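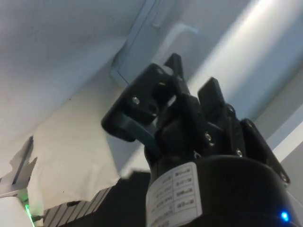
Label on the base, black housing

Ticket 2831 - season ticket won't scan at the turnstile
Opened by: Walid Awad
Status: waiting on club

Hi again. So I've had the Trinthorpe season pass on my phone since August and it worked fine for every home game until the Grinwood match, when I got the red light at gate C and a very loud beep. The steward tried it twice, then sent me over to the next gate, and that one beeped at me too! I ended up in the line at the ticket office and missed the first goal (a header from a corner, my brother tells me, and he won't stop telling me).

What I've tried so far:
Turned the brightness all the way up. No change.
Deleted the pass and added it again from the email. It came back with the same seat, row 50, but the barcode looks shorter than it used to.
Logged out of the fan app and back in. Now it says "no upcoming fixtures", even though we've got the cup replay next.

Reply from Sevim Işık, 15 Feb 2025
Thanks Walid, that's a helpful list. I can see two passes on your account, one ending 544 and one ending 3000. The second was made when you moved seats, and the gates only read that one. Could you remove both and use the new link I just sent?

Walid Awad
OK, did that. The old one is gone and the fixtures are back, but the replay shows up as "not included" - I paid for the cup add-on and I have the receipt if you need it. Can you switch it on, or do I have to go through the ticket office?

Sevim Işık
No need to go in. I've passed the add-on to Senad Softić in ticketing and he'll update this ticket once it's switched on.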